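Packers / sorters wanted, Teltwood shed, immediate start

Small crew, casual to begin with, could turn permanent by April for the right people. We need 5.

Ladden takes in returned and surplus household stuff, gets it sorted, boxed and back out the door. Busy time of year, the shelves are full and we're behind. Hence the ad.

What you'd be doing most of the day:

Picking items off the intake bench, checking for cracks and missing bits, putting them in the right box. Plastic goods mainly, some kitchen, some toys, some garden. A lot of odd shapes. Rounded things that won't stack, things with lids, things where you have to think a bit about which way up they go.

Cutting down old cartons and reusing them. We don't buy new boxes if a used one will do the job. Doesn't matter what's printed on the outside or if the edge is a bit ragged, as long as the bottom holds. Flaps off or tucked in, label on the short side.
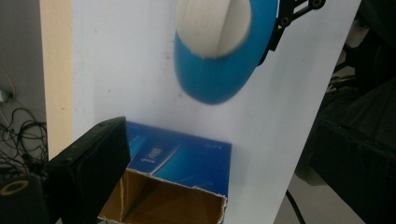 Breakables get paper, everything else goes in as is. Don't overfill. If you can't lift it by yourself it's too heavy, split it into two.

Target is 91 items an hour once you're trained up. First fortnight we don't count. Most people get there, some go well past it, we'd still take careful over fast.

Hours: 7 am to 3 pm, or 3 pm to 9 pm. Tell us which one you can do. Swaps are fine if you sort it out between yourselves and let the desk know before your shift.

Pay is award rate plus casual loading, paid weekly. Late shift gets the penalty on top.

You need:
closed shoes, proper ones
ok with standing most of the day
enough English to read a label and fill in the tally sheet
right to work in Australia

Nice to have: forklift ticket, any warehouse or op shop experience, your own car as the bus is patchy after 8. Not a dealbreaker.

We supply gloves, box cutters, hi-vis and tea. Fridge and microwave in the lunch room. Parking out the back off Londoño Lane, not out the front please, the neighbours have complaned.

To apply: send a few lines about yourself, no cover letter needed, with a phone number and which shift. Use the form on the Podedo jobs page and put ref 2077 in the subject so it dosen't get lost. Or come by the shed before 2 pm and ask for Cristian Cárdenas, he's doing the interviews. Ten minute chat and a go at the bench.

No agencies. Applications close when the spots are filled.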